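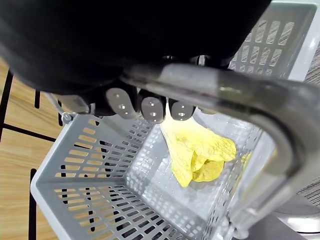

The Dolladdale market set is a produce display with its stock and its basket, made for pretend shops, training kitchens, language classrooms and anywhere else that people need to practise buying vegetables. It comes from Zostano as one order or in parts. The basket is the piece customers ask about most. It is pale plastic with slotted walls, and the handle is a thick metal tube with a rounded bend in it, joined to the basket by a thinner rod and a small metal clip at the corner of the rim. A thick tube is easier to grip than thin wire, and it doesn't dig into the fingers when the basket is full.

Range: Dolladdale
Width of display bin: 154 cm
Depth of display bin: 59 cm
Vegetables in the full set: 77 pieces
Basket: one, more available
Guarantee: two years on the bin and base

What you get

Display bin, divided into open compartments
Cabinet base with drawers
Back shelving in black metal
Full stock of artificial vegetables from the Bermúdez range
One shopping basket
Fixings, spare clip and assembly sheet

The Minuder price labels are sold separately. They come blank and you write on them with a wipe-off pen.

The display bin

The bin is split into four compartments with light plywood walls. The front is open to the shopper and the dividers keep the vegetables from wandering into one another. The compartments have no lids and no doors. Everything can be seen and reached from the front, and that suits children as well as adults who are sitting down.

Plywood was chosen for the dividers after an earlier version in solid board turned out to be too heavy for one person to lift in and out. The edges are sanded but not painted. If you want to paint them, rub them down lightly first and use a water-based paint.

The bin sits on a wooden cabinet base with horizontal drawer fronts and dark edging. The drawers are useful for spare stock, bags and labels. They are not meant to be stood on. The base should go on a level floor; short-pile carpet is fine, and so is wood or vinyl. On thick carpet the base can rock a little when someone leans on one end, and a strip of card under the front edge usually puts that right.

Black metal shelving stands above and behind. It must be fixed to the wall. Wall fixings are included for brick and block. For plasterboard, buy fixings to suit your own wall and ask whoever looks after the building before you drill.

The vegetables

All the vegetables are artificial and none of them should go in the mouth. The stock was picked so that some kinds are easy to tell apart and others need a second look. Tomatoes and carrots give no one any trouble. The two sorts of cucumber are harder: one is long and pale green with a matte, slightly bumpy skin, the other is thinner, darker and glossier, with a slight curve. Asking for one and being handed the other is a good exercise in a language class.

The napa cabbages are halves, with pale yellow leafy tops and white stems. They can be laid in rows or leaned against something, and we find that the spring onions make a good support at the back. The chilli peppers are dark green and some have long stems. The carrots have small green leafy tops. The sweet potatoes are a pinkish purple.

Suggested layout, from left to right as you face the bin:

1. Cabbage halves in two rows, with the green onions behind them.
2. Pale cucumbers laid flat in layers, with the dark cucumbers along the front.
3. Chilli peppers at the back and carrots in front.
4. Sweet potatoes at the back and tomatoes in front. 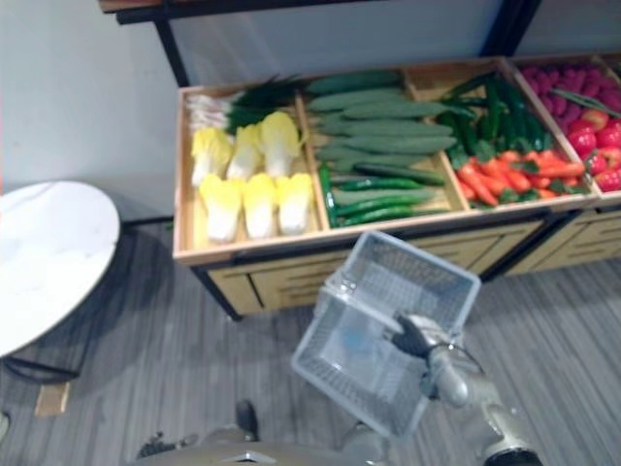

Filling and refilling

Start at the back of each compartment and work forwards. Long pieces such as cucumbers go in sideways and lie on top of each other. Round pieces will roll, so put them in last, near the front edge, where a person can pick up any that get away.

A full bin looks generous and is pleasant to shop from, but for younger groups it can be better to put out half the stock and keep the rest in the drawers. It takes less time to tidy. Some schools set the tidying as part of the activity: the shoppers hand their baskets back and the shopkeeper returns each item to its own compartment.

Keep the lighter pieces away from radiators and strong sun. The colours hold well indoors, though the pale greens fade sooner than the reds and oranges if the bin stands in a bright window. Turn the stock over every so often and you won't notice it.

Using the basket

Stand the basket on the floor or on a low surface to load it. The sides let you see what is in it without bending over the top, and dust and crumbs drop through the slots. The bottom is flat, so tomatoes don't all run to the middle.

Put the long things in first. A cucumber laid along the bottom leaves space for carrots beside it, and the cabbage halves can go on top, cut side down. Green onions may stick out over the rim. That is all right for a short carry across the room, but they catch on sleeves and door handles.

Lift with the handle upright. If it is leaning to one side when you pick it up, the basket swings and tips towards you. Small children tend to take it by the rim instead, and this does no harm when the load is light. Don't carry more than the set's own vegetables in it — it has not been tested with tins, bottles or books.

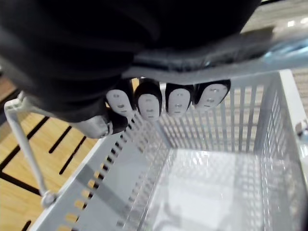

Check the point where the handle joins the basket at the start of each term, or every few months if it is in daily use. The handle should move freely and both ends should be firmly in place. If one end has worked loose, press it back in with your thumb before anyone uses the basket. If it won't stay, fit the spare from the fixings bag. Further spares are free of charge during the guarantee period and cost very little after that.

Cleaning

Basket: warm water and washing-up liquid, then rinse and leave it upside down on a towel. A soft brush gets into the slots. Do not put it in a dishwasher. Dry the metal parts by hand.

Vegetables: wipe with a damp cloth. The leafy tops of the carrots and the green onions collect dust and are best done with a dry paintbrush. Don't soak any of the pieces. Water gets inside some of them and takes days to come out.

Bin and base: a barely damp cloth, then a dry one. Unpainted plywood marks if water is left standing on it.

Putting it together

Two people are needed. Build the base first, where it is going to stay, then lift the bin on to it and push in the dividers. The shelving goes up last. Leave the drawers out until everything else is in position, as the base is much easier to shift without them. You will need a cross-head screwdriver and a spirit level. The assembly sheet was redrawn in March and the newer one has larger diagrams; if yours has only words on it, ask us for a replacement.

Common queries

Can the bin be used without the base?
Yes, on a strong table. The table should be at least as deep as the bin, and the shelving still has to be fixed to the wall.

Can I order one kind of vegetable only?
Yes. Every kind in the Bermúdez range is sold in small bags. Cabbage halves are sold singly.

Is there fruit?
Not in this set. There is a fruit stock to fit the same compartments and it is ordered separately.

Will real vegetables damage the bin?
Dry ones won't. Washed or muddy ones will stain the plywood, so line the compartments with paper first.

Are the baskets stackable?
They stack if the handles are folded down. Keep the pile low.

Ordering

The full set is sent on a pallet and delivered to the door at ground level. Baskets, labels and bags of vegetables go by ordinary parcel. Tell us when you order if there are steps or a narrow gate, and give a telephone number for someone who will be in.

For quotes, spare parts and orders for more than one room, write to Getsemaní Arriaga at the Zostano sales desk and put "Dolladdale" in the subject line. Please include your delivery address and the width of the wall where the bin will stand.

Page last updated September 18, 2018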